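Search this wiki Go Search

Kiltstead Hand-Held Gripper Trials

The Kiltstead hand-held gripper trials are a series of comparison tests of two-finger grippers that are held and moved by a person instead of being mounted on a robot arm. The trials were set up at Conddale by Cheng-en Tam, who wanted a common way to judge grippers before any of them were fitted to an arm. They have since been repeated at Estdale with a slightly shorter task list.

Background

Earlier gripper tests at Conddale were run with the gripper already bolted to an arm. A poor score could come from the fingers, the arm or the controller, and it was hard to tell which. Tam's plan removed the arm. An operator holds one gripper in each hand, works at a table, and carries out the same short tasks with every model under test. Cables carry the finger position and motor current to a recorder.

Grippers tested

The first round covered 5 models. Two came from Yu, a small parts maker that supplied one version with blocky fingers and one with thin, tapered fingers. The other three were built at Kiltstead from the same motor and body, with different finger pads — hard plastic, ribbed rubber and soft foam. A mounting bracket on the body allows a camera to be added, though the first round was scored without one.

Tasks

The list has 8 tasks. Most use household objects of the kind a home robot would be expected to handle: bowls, keys, pens, small mats and hooks. Some tasks need one hand and others need both, as when one gripper steadies a stand while the other hangs something on it. Each task is tried 10 times per model. A drop counts as a failure, and so does any attempt in which the operator touches the object with bare fingers.

Results

The first round produced 1,808 usable recordings, including practice attempts and the repeats made after a cable fault. Ribbed rubber pads did best with glass and other smooth items. The tapered Yu fingers were better with keys and flat objects but tended to let round ones turn in the grip. Foam pads wore out early and were dropped from the list in February.

Cable weight was a steady complaint. Operators found that a trailing cable pulled the wrist to one side, and scores fell toward the end of long sessions. Later rounds added a rest break halfway through.

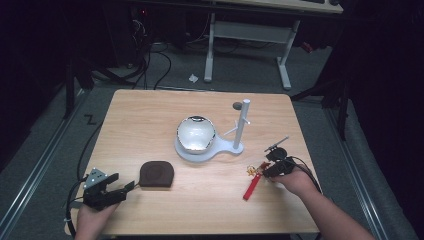
The Estdale round kept the break and moved the two-handed tasks to the start of each session. Its scores are listed separately from the Conddale figures.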